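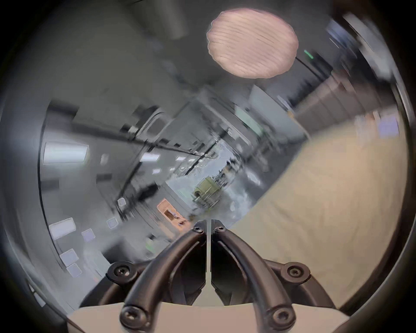 Ticket: spare fingers and pads for the hand-held grippers, bedding area
Opened by: Benedicta Agbeko
Date: Feb 13, 2022
Status: waiting on second quote

Problem

Finger pads are wearing out faster than we budgeted for. The January order was 24 pads and we have used all but 2 of them. I need to know what to order for the next quarter and whether to stay with Nundus or move to Kurance.

What I checked

Finger screws first. Three sets had worked loose at the upper boss, which lets the tips close out of line and wears one side of the pad. Tightened them and marked the heads with paint pen. Please check the marks before each shift and write it on the sheet.

Then the work itself. Sheets and small cloths are the bulk of what we do now. When the budget was written we were mostly doing boxes and cups. On bedding the tips get pressed into the mattress to get under an edge, then dragged along the sheet.
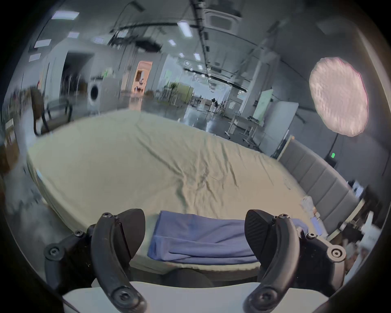 I looked at the worn pads under a lamp and the damage is nearly all on the front edge, so dragging is my best guess. A harder pad would last longer but may not hold thin cotton. The Nundus pad comes in one grade only. Kurance list a soft and a firm.

Costs so far

Nundus, pads only: 27 a pair, delivery extra.
Kurance, pads only: no price yet, asked twice.
Limit without sign-off: 500. Anything over that goes to Gbeho purchasing and takes longer.

Full finger sets are a separate line. We don't need them this quarter unless the bosses crack.

Test

Ran the old pads and a new Nundus pair on the same job, picking up a cloth by the corner on the large bed. New pair was fine. Old pads slipped on the blue cloth more than on the sheet. I would like the same test done with both Kurance grades if they will send samples.

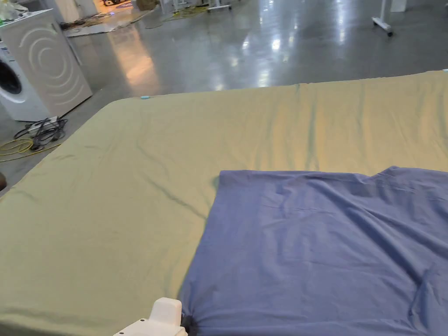
Corner pick, blue cloth on the green sheet.

Update

Tatska can lend us pads to cover the gap, but we have to replace them like for like. Holding the Nundus order until Kurance answer. If there is still no price by the end of the week I will order Nundus again, keeping the total under the limit.

Still to do: new line in the budget for wear parts, kept apart from repairs.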